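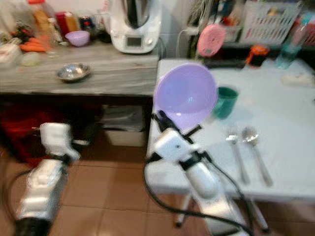 *Big purple bowl, green mug, fork and spoon. Carrots on the counter.*

### 1
Carrot salad thread, 5 May 2024. A few people asked how I make it and what I make it in, so I'm writing both down. Posts are short because I'm doing this between other things.

### 2
The recipe comes from Carys Morgan, who used to live downstairs from me. She wrote it on the back of a Nalberg receipt. I lost the receipt in September and have been working from memory, so if you have had hers and mine tastes different, that's why.

### 3
Carrots: 600 grams before peeling, if you want enough for four as a side. I buy the plain orange ones. Thick carrots are easier to hold when you get to the end.

### 4
Dressing: juice of one lemon, two tablespoons of oil, a teaspoon of honey, salt. Mix it first in a small bowl with a fork. It needs to sit while you do the carrots – the salt takes a while to dissolve in the lemon juice.

### 5
Bowls. I use a big one for tossing and small ones for everything else. The purple plastic ones come in sizes, and I like them because they weigh nothing. Steel is better for the dressing. Plastic holds on to oil and you end up washing it twice.

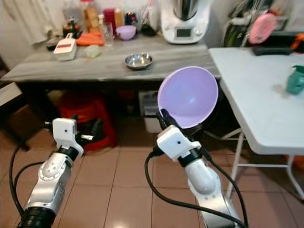
*Both purple bowls, the little steel one and the carrots.*

### 6
Do you need a machine for this? No. I have the food processor and I keep it for dough. For one batch of carrots it takes longer to clean than it saves. I timed myself by hand once and it was 19 minutes with peeling, and I'm slow.

### 7
Coarse shreds, not fine. Fine ones go to mush in the dressing by the next day. If you only have a fine side, cut the carrots into thin sticks with a knife. It's more work but it tastes the same.

### 8
Cabbage is optional. Carys never put it in. Ciarán Nic Giolla always does, a big handful, sliced thin. I go back and forth. With cabbage you want more lemon.

### 9
Toss it in a bowl that looks too big. In a small one half of it goes over the side and the dressing stays at the bottom. Use two spoons or clean hands, then taste it. It nearly always needs more salt than you think.

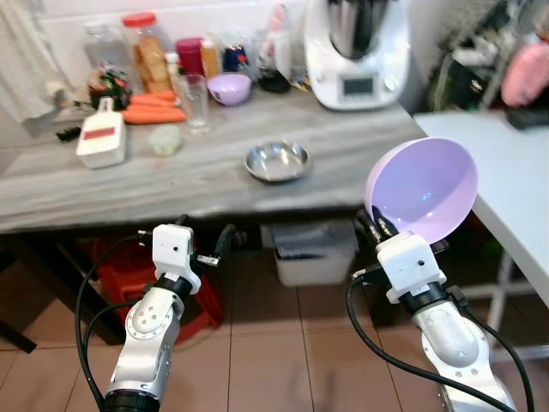
### 10
Clearing up. I leave the jars and bottles along the wall and only move what I need off the front of the counter. The side table takes the overflow.

### 11
Steel bowl gets washed first, then the purple ones, then anything with a blade. Carrot stains plastic orange if you leave it overnight. A little oil on a paper towel gets most of that off, then dish soap. I have not found anything that gets all of it.

### 12
Keeping it: covered in the fridge, two days. On day two pour off the liquid and add a bit of fresh lemon. I would not freeze it.

### 13
Someone asked about nuts. Yes, toasted sunflower seeds or chopped walnuts, added right before you eat. They go soft otherwise.

### 14
Also asked: can you use bottled lemon juice. You can. Start with less, it's sharper – at least the one I get is.

### 15
Next one will be the beet version, same method, different apron. If anybody still has a copy of Carys's original, please send me a photo of it. I want to check the honey.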